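Hamdia Ayele is still getting used to being asked for her opinion

When I ring Hamdia Ayele she is in the kitchen of the flat she shares in Ranstead, trying to get a stain out of a white skirt before practice, and she asks if I would mind terribly if she carried on scrubbing while we talk. I don't mind at all. It rather sets the tone for the next hour, which wanders from tennis to bus timetables to her mother's lentils and back to tennis again.

She has just come home from the Flonodgate Open, where she went in as a qualifier and came out as a semi-finalist, beating the second seed, Gavrilă, on the way in a match that finished under lights with half the crowd wrapped in towels against the wind.

"I was a set down and I'd lost my serve to love," she says. "I sat on the chair and thought, well, you've had a lovely week, Hamdia, you've seen the sea. And then I thought I might as well try coming to the net a bit, as I'd be going home anyway. It was as simple as that, I'm afraid. People want it to be cleverer."

She won it 3-6, 7-5, 6-4. The official attendance was 2,438, easily the most people she has ever played in front of, and she says she could hear one particular man eating crisps all through the final game.

The semi-final against Tirine was a different story, and she doesn't pretend otherwise. "She was just better. She hit the ball earlier than me all afternoon and I was always a step late. My coach had written me a page of notes and I think I managed the first line."

I ask whether she was hurt, as there had been some talk of a sore wrist. There is a pause, and the tap goes off. "It was sore. It's been sore up to a point since November, and everybody's is sore. I don't want that written down as the reason, please." So I have written it down as not the reason.

She came to the game late by the standards of the tour. There was one court near her school, with a net that sagged so badly in the middle that she grew up hitting everything across it on the diagonal. "You'll notice I still can't hit a proper backhand down the line," she says cheerfully. Her first racket was her cousin's, and the grip was so big she used both hands for everything, serves included, until she was nearly twelve.

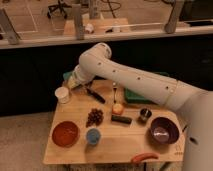
A white robotic arm over a wooden tabletop.

Money, she says, is the thing she would talk about all day if I let her. She strings her own rackets, 40 of them last season if you count the ones she did for other players in exchange for lifts and sandwiches, and she has slept in more spare rooms than she can remember. The Flonodgate cheque will pay for her coach to travel with her for 7 weeks. "I've already told him he's not having the window seat."

The next stop is a clay event starting on 20th August, and she is looking forward to it with what I can only call suspicion. She has never won a main draw match on clay. She slides too early, she tells me, and then stands there waiting for the ball like somebody waiting for a lift.

And after that? She would like to get into a few bigger draws without having to qualify, she would like a week at home, and she would very much like to play Gavrilă again on a day without any wind. "She was so nice at the net afterwards. She told me to keep coming forward. I've been thinking about that quite a lot."

The stain, by the way, didn't come out. She was going to wear the blue one.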